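Grurby Opens Setup and Maintenance Program for Hand-Guided Gripper Cells

CLESARD, Wednesday, September 16, 2020 – Grurby today announced a setup and maintenance program for owners of its Vovard work cell, which learns handling tasks from motions recorded with a pair of hand-held grippers. The program is available to all current customers and covers installation, routine care and repair.

Under the program, a Grurby technician visits the customer's site to position the cell, route its cables and check both grippers before the first recording. The technician confirms that each jaw opens and closes through its full travel and that the printed markers on each gripper are clean and firmly mounted. A marker that has shifted on its mount is replaced and the gripper is calibrated again.

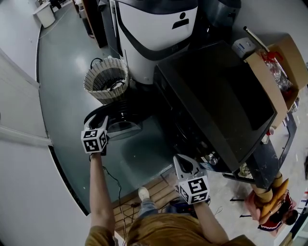
An operator holds a pair of hand-held grippers, each fitted with a marker cube, in a room with floor-standing equipment.

Routine care is carried out by the customer's own staff using a printed checklist. Markers are wiped with a dry cloth at the start of each shift, and jaw screws are tightened once a week. Grippers that need further attention may be sent to the Kamolrat service center, which stocks 164 replacement parts for the Vovard line.

"Our customers asked for clear instructions and a service desk they could call when a gripper drifts out of adjustment," said Samran Limsakul, director of field service at Grurby. "They will now have both, along with a technician who knows their cell."

Grurby currently supports more than 195 Vovard cells. Owners may request a setup visit through their regional sales office. Visits will be scheduled through January in the order requests are received.

Media contact: Grurby Press Office, Clesard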